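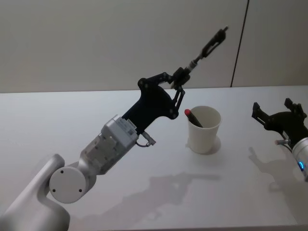 斯库斯顿(Skuston)

搜索 输入关键词 站内搜索

斯库斯顿(Skuston)是一套用于双臂机器人桌面操作的开源控制与规划软件,由恩比(Ernby)实验室维护。它把感知、抓取规划、双臂协调和关节控制放在同一个运行环境里,主要用户是高校研究组,其次是一些本来只想试用一个下午的人。软件的名称没有公认的解释,项目文档中“名称由来”一节自建立以来只有标题。

历史

斯库斯顿的前身是菲克赛德(Fikside),一个单臂轨迹录制工具。菲克赛德的功能是记下手臂走过的路径,然后原样重放,至于物体是否还在原处,它并不过问。为了让它支持第二条手臂,开发者最初的办法是同时启动两个菲克赛德进程,并在说明书中建议用户“尽量同时按下回车键”。这一建议保留了三个版本。

重写工作由Kyu-ri Woo主持。她取消了双进程结构,改用单一时钟驱动左右两臂,并将碰撞检测从可选模块改为默认开启。第一个公开版本发布于2022年7月25日,同年10月的修订版修正了左右臂编号颠倒的问题。部分用户此前已在自己的代码里把左右对调,升级之后又对调了一次,项目的问题列表因此增加到818条。

系统结构

软件分为四层,自上而下为任务层、规划层、协调层和驱动层。

任务层接受以文本书写的动作序列,例如“从杯中取笔”“将笔递给另一只手”。语法刻意保持简陋,不支持循环嵌套。文档称这是为了可读性,提交记录里的说法则是解析器的作者毕业了。

规划层为每条手臂生成候选轨迹。默认算法是基于采样的双向搜索树,每次请求最多展开1793个节点,超出后返回失败。这个数值写在源码里,旁边的注释只有“够用”二字,后续维护者多次提议将其改为可配置参数,均因测试结果随之变化而作罢。

协调层处理两臂共用空间的问题。它将桌面上方划分为若干体素,任一时刻一个体素只能由一条手臂占用,另一条手臂须等待或绕行。早期版本中,两条手臂可能各占一处又互相等待,于是双双静止。由于静止状态不触发任何警报,这种死锁在日志中被记为“运行稳定”。现行版本设有优先级仲裁:等待超时后,优先级较低的手臂退回预备位姿。

驱动层以固定频率向关节控制器下发指令,并对速度和力矩限幅。通信中断超过80毫秒时,驱动层保持最后位置并上报错误。

感知模块

感知由独立模块“Sung”承担。该模块接收头部视角相机的图像,输出物体类别、位姿及置信度。Sung对有纹理的盒状物体表现良好,对浅色桌面上的浅色物体则较为谨慎。白色纸杯是其中被讨论最多的一类:杯壁与桌面亮度接近,轮廓主要依靠杯口的卷边和投影来判断,而手臂自身的投影也会落在桌上,边缘柔和,面积往往比杯子大得多。旧版Sung曾将夹爪的影子识别为障碍物,规划层随即认真地绕开了它。

目前的处理方式是利用关节角度和相机标定结果渲染出手臂的预期轮廓,再按预设光源方向推算阴影区域,在分割阶段降低该区域的权重。光源方向须由用户手动填写。文档建议在均匀漫射光下工作,等于建议把阴影问题交给灯具。

容器内的细长物体另有专门流程。以插在杯中的记号笔为例,可见部分只有杯口以上的一段,模块先拟合露出段的轴线,再结合杯体模型估计被遮挡的部分。笔帽颜色鲜艳时,定位明显容易些;笔帽与杯子同色时,文档的建议是换一支笔。

评测

项目附带一套桌面基准任务,包括取笔、插笔、移杯和双臂交接。维护者公布的一次完整评测共执行210次,其中交接任务的失败率最高。失败分为感知失败、规划失败、执行失败和“其他”四类,“其他”包括操作者忘记给夹爪通电。各任务的成功判据以文字给出,而“笔已稳定插入杯中”是否包括杯子随后倒下的情形,问题列表中至今仍有争论。

评价

使用者一般认可其协调层的设计和日志的详尽程度。批评集中于安装过程、标定流程以及错误提示的措辞。流传较广的一条提示为“目标可达,但不建议”,源码中有三处会触发它,条件各不相同。

参见

双臂操作
运动规划
手眼标定
菲克赛德(重定向至本条目)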